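Shared Workshop in Fletport Tests Its Home-Built Robot Arm on the Computer First

FLETPORT - Members of a shared workshop on Faulkner Street are building a robot arm for sorting small hardware, and they hope to have it moving by the end of May.

The arm is the idea of Horațiu Dumitrescu, a retired elevator mechanic. He started it in his kitchen last winter with used motors and a budget of $300. When the base became too heavy for the kitchen table, he brought it to the workshop, where Syafiqah Setiawan offered to write the control program.

"I know motors, but I do not know programs," Dumitrescu said. "Before this I could make one joint turn, and then I had to stop."

The finished arm should pick up screws and washers from a tray and put them into 14 small drawers. Most of its parts are printed at the workshop. The first set of gears lost its teeth after 20 minutes of running, and Bujar Kadrić has drawn a new set with wider teeth. The new gears were being printed on Thursday evening.

Kadrić also changed the wrist, so that the gripper can be removed with a single screw. The older wrist needed a special wrench, and the wrench was often missing from its hook.

The building costs have now passed the first budget, mainly because of a better power supply. Dumitrescu said he will pay the difference himself and will give the drawings to any member who wants to build a second arm.

Setiawan's program is tried in a simulation before it is allowed to control the motors. Her model of the gripper is simple, with two light gray fingers on either side of a black housing, and in the view from the wrist the fingers are open with nothing between them. The trays and the drawers will be added to the model next. After that, she said, the group will compare the movements of the model with those of the real arm, one joint at a time. 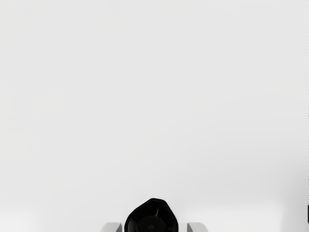
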